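トップ 特集 インタビュー 現場から

12月 取材・文/編集部

「楽になったかと聞かれると、返事に困るんです」。Drerkthorpeの仕分け現場を任されているGrigore Tănase氏は、そう切り出した。Irel社の双腕ロボット「Preda」が小包の読み取り台に立って2か月になる。
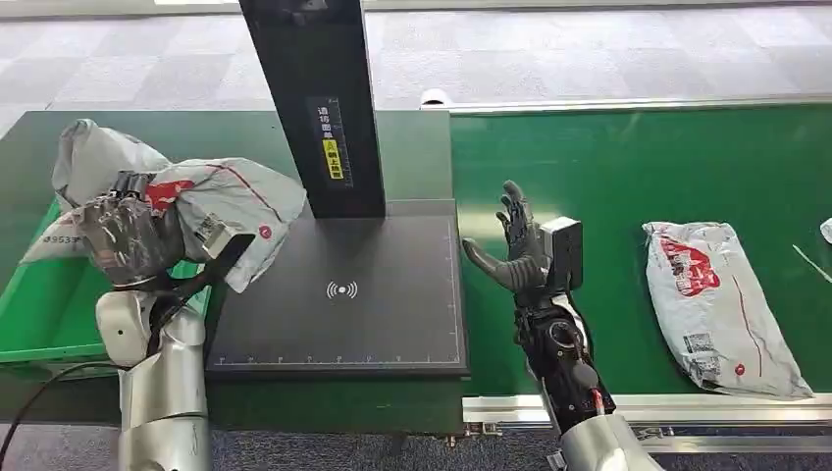

会社の説明資料には「作業者の負担を90%削減」とある。氏は首をかしげる。「何の90%なのか、誰も教えてくれません。腰は確かに楽です。そのかわり、止まるたびに呼ばれる」。ある日の処理数は708個。人の手なら昼過ぎに終わる量だという。
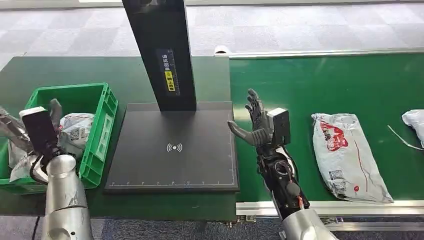
読み取り台の左に箱、右にコンベヤー。

仕分け担当は9人いた。いまは半分がBroredcombeの倉庫へ移り、残った人の仕事は見張りと復旧が中心になった。「袋の小包は形が決まらない。つかみ方のこつは、みんな体で覚えていたんです。その話を設計の人に聞かれたことは、一度もありません」
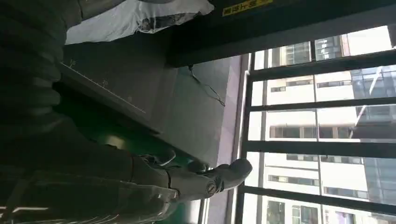 ロボットの手と、窓の外の高層ビル。

配置転換の条件は、まだ文書になっていない。来年の増設について尋ねると、氏は「先に修理の担当を決めてほしい」とだけ答え、持ち場へ戻った。

お問い合わせ|無断転載を禁じます|ページの先頭へ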